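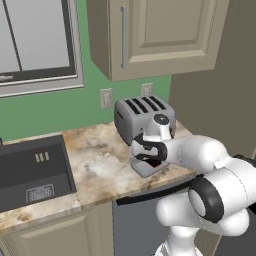

Demonstration operators wanted: simulated kitchen tasks

Katero is looking for people to drive a robot arm in a computer-simulated kitchen and record what they do. The recordings are used as examples for a learning system. The work is done at our office in Gellau, at a desk, with a screen and a hand controller. No real kitchen and no real robot are involved.

We are taking on operators for the Sustholm project, which covers everyday worktop jobs: picking up fruit, putting things on trays, working levers and knobs, opening cupboards. The first stage runs until the end of June. There may be further work after that, but we can't promise it at this point.

What you would be doing

You are given a short written instruction, such as "put the lemon on the tray". You carry it out with the arm, mark the attempt as finished and go on to the next one. Objects and their positions change between attempts, so you will need to look before you move. Each attempt is saved with the views from the simulated cameras and the movements of the arm. If you drop something or knock it over, you mark the attempt as failed and carry on. Failed attempts are kept, and you are paid for them in the same way.

You will work with more than one view. One shows the arm and the worktop from the side. Another is mounted at the gripper, and it takes most people a while to get used to it. 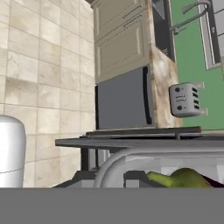

View from the gripper, with a green pear just ahead of it.

Part of each shift goes on checking. You play back attempts made by other operators and say whether the written instruction matches what was done. Where it doesn't, you rewrite it in a plain sentence. We need people who will write "the arm touched the toaster" when it touched the toaster and did not move a lever.

The target for this stage is 959 accepted attempts across all operators, and 335 have been accepted so far. There is no personal quota. We would sooner have a slow, steady movement than a quick one with a lot of jerks in it, and the training week is mostly spent on that.
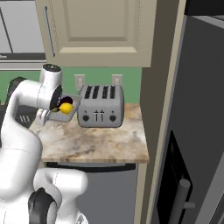

Training is paid at the same rate as ordinary shifts. You will start with single objects and then go on to instructions with two or more steps. At the end of the week you record 100 practice attempts, which are looked over by the shift lead. They don't go into the final set.

What we ask for

Good eyesight, with glasses or lenses if you wear them, and normal colour vision, as many of the instructions name objects by colour.
Steady use of both hands for the length of a session.
Written English good enough to describe a simple action clearly.
Patience with repeated work. The same task may come up many times in a shift.

You don't need a degree, and you don't need to know how to program. Experience with games or 3D drawing software is useful but we have good operators who had neither. Please tell us if you are prone to motion sickness when looking at moving views on a screen. It won't rule you out, but we would arrange a trial session first.

Hours and pay

Shifts are four hours, morning or afternoon, with a break of 15 minutes after each hour at the controls. You can take between three and five shifts a week. Pay is hourly and does not depend on how many attempts are accepted. Contracts are handled by Romaniuk, our staffing partner, who will also need to see proof of your right to work.

The office is on level 2 and there is a lift. Desks can be raised and lowered, and the controller can be set up for left-handed use.

How to apply

Send a short letter and a CV to Marjan Yazdani, operator lead, using the contact form on the Katero jobs page. Say which shifts you could work and when you could start. In place of a cover letter you may send a written description of how you make a cup of tea, step by step, in no more than one page.

Posted January 14, 2018. Applications are read as they come in, and the advert will be taken down when the places are filled.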